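Erkodlow (software)

Erkodlow is a software package for turning recordings made with hand-held grippers into motion that a robot arm can repeat. It handles camera calibration, pose tracking, the estimation of finger width and the cutting of long recordings into separate attempts. It is maintained by Vonine, a small robotics firm, and is best known for its tracking module, Flanagan, and for an error message reading "pose uncertain, proceeding", which remained in the program for five releases.

Name

The name has no agreed meaning. Early documentation calls it an acronym and does not expand it. A later edition removes the claim.

Background

The package began as a set of scripts for lining up video with gripper positions. Each script assumed a different order for the three axes of rotation, and the first stable version consisted mainly of a decision about which of them was right. The losing conventions are still supported through a setting called legacy_axes, whose manual entry is a single sentence advising against it.

Operation

A recording enters Erkodlow as wide-angle video from a camera fixed to the gripper. The calibration step models the bending of straight lines towards the rim of the circular view, so that a door frame which bows outward in the video is treated as an upright door frame in the map. Flanagan then works out where the camera was at each moment. It does so by following small patches of contrast from one video frame to the next, and by looking for square printed markers, whose size and pattern are known beforehand.

Markers give the tracker a fixed scale and a common origin. Without one, Flanagan will still produce a path, and the path will often have the correct shape, but it may be the path of a gripper the size of a bus. The manual recommends that a marker be in view at the start of every recording. Users are known to regard this as a matter of taste.

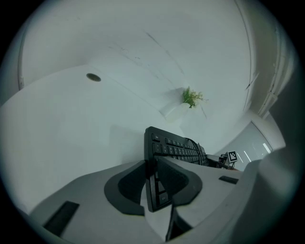
Plain white rooms are the tracker's weak point. A ceiling or a bare table top offers few patches worth following, and Flanagan will fasten on to whatever it can find: a seam, a grommet, the leaves of a plant. Leaves are rich in detail and score very well until there is a draught. A filter added in a later version lowers the weight of any patch that moves against its neighbours, with the side effect that a plant in a still room is now viewed with some suspicion.

Glass causes a separate problem. Streaks of reflected light shift as the camera does, and the software may take them for objects some distance behind the wall. The usual remedy is a mask drawn by hand.

Finger width is estimated from the position of the two finger pads in the picture. Dark pads holding a dark object are the hard case, and keyboards have a section of their own in the manual. Their rows of near-identical keys invite the tracker to match one key with the next, which shifts the whole path sideways by one key width. Erkodlow deals with this by ignoring everything in a region just beyond the pads. Cables stray out of this region freely and are listed under known issues.

Planning

Once a path has been recovered, the planner, Canton, checks whether a given arm could follow it. People holding a gripper turn their wrists, lean and step sideways, and an arm bolted to a bench can do only some of this. Canton rejects paths that pass too near a joint limit and offers a smoothed version of the remainder. In its first release it smoothed so thoroughly that short grasping motions vanished, leaving the arm to glide past the object. The default smoothing window was afterwards cut from 125 video frames to 8.

Reception

Users have generally praised the calibration tools and complained about installation. The configuration file, which runs to over 2000 lines when written out in full, has drawn particular comment. Vonine's position is that most of the lines may be left alone. The manual does not say which.

See also

Camera calibration
Hand-eye coordination in robots
Imitation learning
Visual odometry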